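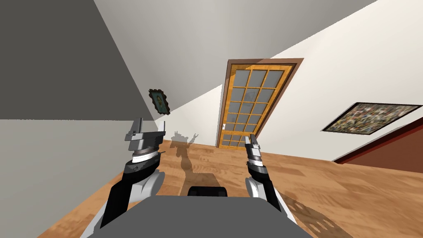
Reading the Underside: Dating Hamby Stoneware Shakers

11/04/2018

Most salt and pepper sets sold as Hamby are correctly named and wrongly dated. The pottery made table shakers for 21 years, and sellers tend to give every pair the earliest possible date. The base of the shaker usually settles the matter.

Early shakers have an unglazed foot ring and an impressed mark, pressed into the clay before firing. The letters are shallow and often filled with glaze. A soft pencil rubbing on thin paper will bring them up. Later shakers carry an ink stamp under a clear glaze – blue at first, then black.

The stopper is less reliable. Cork was used throughout and is easily replaced. Rubber plugs marked Pirkeo were supplied to the pottery only in the last nine years, but they fit the older holes and turn up in them often.

Hole count is a matter of function. The salt has two holes and the pepper three, the reverse of what many American buyers expect. Pairs with matching counts have been put together from broken sets.

Wróbel, the decorating shop that bought Hamby blanks, added its own painted number beside the stamp. A run was limited to 2,000 pairs, and both shakers in a pair should carry the same number. Mismatched numbers lower the price by a third at most sales.

The Povano reissues, first sold in July of the year after the pottery closed, came from the original molds. Clay shrinks in firing, and the reissue body shrinks more than the old one. A reissue stands 2 mm shorter and weighs slightly less. Measure without the stopper.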